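Toy kitchens – keeping the bits together

Quick one this week, back at work in ten minutes. Several of you asked about play food and what to do with it all. We've had ours since July and I've got opinions.

Washing first. Plastic food goes in a bowl of warm water with a squirt of washing-up liquid. Leave it 15 minutes, then an old toothbrush round the joins. Not the dishwasher, I tried it, the top rack was fine but one lemon came out egg shaped. Anything with velcro dots – the sort you "cut" in half – wipe only. The glue goes if you soak it. Bits that are hollow will fill up, so squeeze them out and stand them hole side down on a tea towel overnight.

Velcro full of fluff? Fine comb or a pin. Dots that have come off, scrape the old glue away with a thumbnail, new dot, press hard, leave till the next day before anyone gets the knife out. Geetha Rao wrote in to say she uses the heavy duty ones from the hardware shop. Too strong in my view, a three year old can't pull them apart and then you get shouted at.

Stickers on toy hobs and tills. Warm them with a hairdryer on low and peel slowly. Cooking oil on what's left, then soap.

Felt tip on white plastic – surgical spirit on cotton wool, try the underneath first. Toothpaste works on biro sometimes. Somtimes not.

Storage. Go for a basket with slots in the sides, not a box with a lid. You can see what's in it, crumbs drop out of the bottom and it can be rinsed under the tap with everything still inside. Lids get lost anyway. One basket for food, and the pots and plates live somewhere else or the small stuff ends up underneath.

Do it on a table if you can. Floor means knees, and bits under the sofa. Tip the lot out, hob in the middle, and let them cook while you sort round the edges. 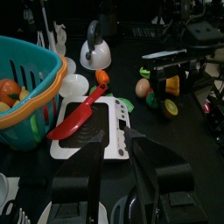 Leaves and stalks are the worst for going missing, so they get a pot of their own. Old jam jar lid will do while you're sorting. Match halves up before they go away, any odd ones wait on the windowsill for a week and then go in the bath toys.

Big things in first, peppers and so on, small on top. Knife last so it's the first thing they find. Kettle doesn't go in the basket at all, ours sits on the shelf next to teh cereal.

Buying second hand, check the hinges and battery covers and give it all a sniff. Damp shed smell – bicarb in a carrier bag with the toys, tie it up, leave 4 days. Shake off outdoors.

Next time, jigsaws. Send me your tips for missing corners.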